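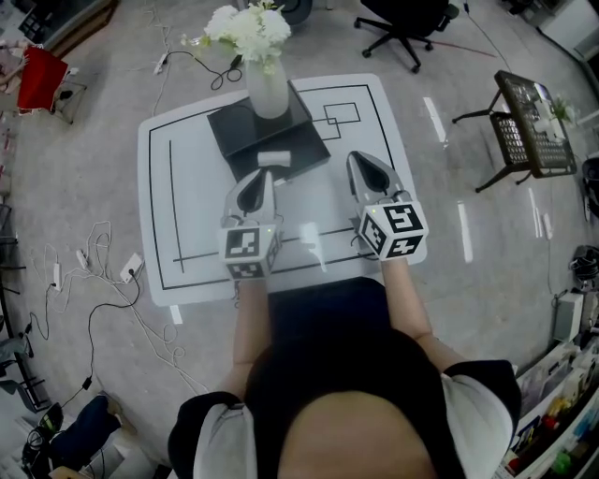

White flowers, frosted vase, black tray, white table.

I have been suspicious of coffee table trays for years. Every home site I read tells me a tray will "anchor" my table, and the price of the tray goes up with the number of times they use that word. My feeling has always been that a tray is a small table you put on a table so you can have two things to dust.

So it's with some irritation that I report the black one has been out since February and I haven't put it back in the closet.

Some background. The table is a Skanetti, low and square, with a glossy white top, rounded corners and a thin black line running just inside the edge like the border on a certificate. There are more black lines on the top, including a pair of overlapping rectangles over toward one corner. The catalog called this "graphic." I thought it looked like somebody started a board game and lost interest. It was marked down from 600 and I still argued with myself in the parking lot.

The trouble with lines on a table is that anything you set down looks crooked. A mug, a book, the remote, all of it seems to be in the wrong place. I tried a long runner from Jusora first, and it covered up the only interesting thing about the table. Back it went. Then I tried leaving the top bare, and that lasted until the mail came.

The tray is from Rothe. It's square, it's black, and it's slightly raised, so it reads more like a little stage than something you'd carry drinks on. I paid 46 for it. Drakar had one that looked the same to me for 80, and the salesperson couldn't tell me what the extra money was for, though he did say "finish" a couple of times.

I don't keep it in the middle. Everyone says middle. In the middle it fought with the lines, and there was nowhere to put your elbows or a plate. Pushed to the back it leaves the front half free, and the black of the tray more or less agrees with the black of the lines. If you have a plain table you can probably ignore all of this.

The vase I had already. Frosted white, nothing special, and the frosting means you can't see murky stems, a feature I'd pay for over any shape or color. I was sure white flowers in a white vase on a white table would disappear. They don't, with the black under them. The small green leaves help too. I tried something pink for a week and it looked like a dentist's waiting room.

Complaints, and I have a few. The glossy top shows every fingerprint. So does the floor, which is light gray and just as shiny, so in the late afternoon the glare comes at you from two levels. A dark tray shows dust within a day. I wipe it with a dry cloth every 4 days or so and I resent it each time.

I'm still not going to say "anchor." Next I have to decide about a rug, and I already don't believe what I've read about rugs.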